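In praise of the plain cupboard door

Print this page | E-mail to a friend

3/17/18

My aunt moved into a flat in Dorkholm in February, and the first thing every visitor said about the kitchen was that it needed "something". A splash of colour, perhaps, or a nice set of knobs. She is 66 and has cooked in busy, cluttered kitchens all her life (mine included, poor woman), and she told us, quite kindly, to leave it alone.

I have come round to her side. We are sold so much decoration now that a plain surface looks like a job somebody forgot to finish. I went through a catalogue from Plava over breakfast and found 164 door fronts in it, grooved and beaded and artificially aged, and by the end I couldn't have told you which I liked, only that I wanted my toast. 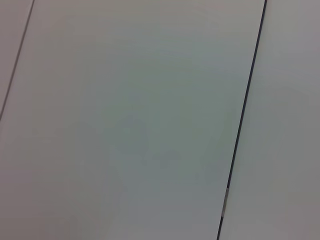
Filed under: Home & Opinion

Grey gets a particularly hard time of it, and I do think that's unfair! Look at a pale grey for long enough and you find a bit of green in it, or a bit of pink, and it goes on changing with the light all afternoon. My old neighbour Burgi Lüthi, who painted houses in Brarberg for years, used to say she could tell the hour by her hallway wall, and I more than half believed her.

I'm not asking anyone to throw out their grandmother's dresser. I would only like us to live with a plain thing for one winter before we start sticking handles on it. My aunt has put up a single hook, for her apron, and says she may yet take it down.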